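Play Kitchen Table: Your Questions

What comes with the Wekimow table set?
Each set is a nice jumble of pretend food and small dishes, with a green tray, a little white cup and a bowl or two to get everybody started. We pack them at Loureiro with plenty of paper, so do dig around in the box!
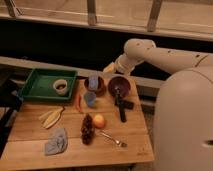 Can I mix in pieces from home?
Please do! Lots of families add a fork or a spatula from their own drawer, and a soft cloth for wiping up after "dinner" is always welcome.

Is there a right way to set it out?
Goodness, no. We like the fruit in the middle, where small hands find it first, and the dishes toward the back. 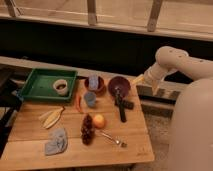

Grapes, a carrot and a banana peel on the wooden table

What if we lose a piece?
Write to us any time. We keep over 2,000 spares.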